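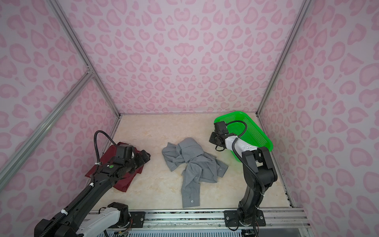
Domenica Wieser told us that a shirt is worn out when you stop liking it, and that the fabric usually has years left in it. She was one of the first people to answer our survey, and her answer changed how we wrote the rest of the questions.

Our project looked at why students get rid of clothes and where the clothes go. We began in February and handed in the data in May. The group had four members. Two worked on the survey and two worked on the sorting log.

Method

The survey went out through the Somero housing office and got 151 usable responses. We asked for the last item each person got rid of, how long they had owned it, what was wrong with it, and what they did with it. For the log, we weighed and sorted everything left in the Wastico drop-off bin behind the Marti dormitory. We sorted by garment type first and then by main fiber, going by the label. If the label was missing we wrote "unknown" and did not guess.

Results

The bin gave us 935 items over the whole period. T-shirts were the largest group, followed by jeans and then button-up shirts. Most button-up shirts had no hole, stain or missing button that we could find. In the survey, the main reasons given for dropping this type of shirt were that it no longer fit and that it needed ironing. Damage came third. 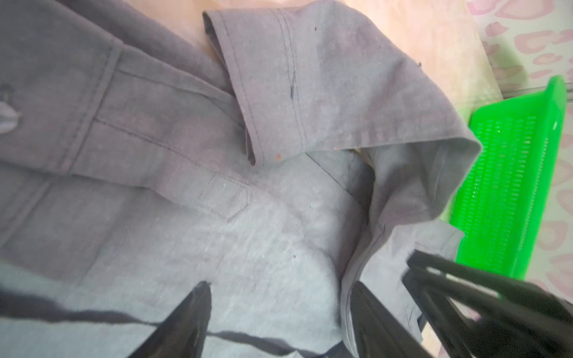
Figure 2. Gray button-up shirt, cuff and sleeve seams.

We checked cuffs, collars and underarm seams on every shirt. Collars showed wear first. Cuffs held up better than we expected, even on cheaper shirts. Pilling was common on knits and rare on woven cloth.

Only 23 people in the survey said they had repaired anything in the past year. Most of those repairs were buttons. Several people wrote that they owned a needle but no thread, or did not know how to start. The Calari repair table in the student union was known to very few of them.

Problems

The bin was emptied early once in April, so we lost most of a week. Our scale also read low until we replaced the battery, and we threw out the weights from before that. The item counts were not affected. People who answer a survey on clothing may care more about it than other students do, and we had no way to correct for that.

Next steps

We would like to run the log again in the fall, when people move in, and compare it with the spring figures. We also suggest that the housing office print the repair table hours on the laundry room sign. The sorting sheet and the survey questions are in Appendix A.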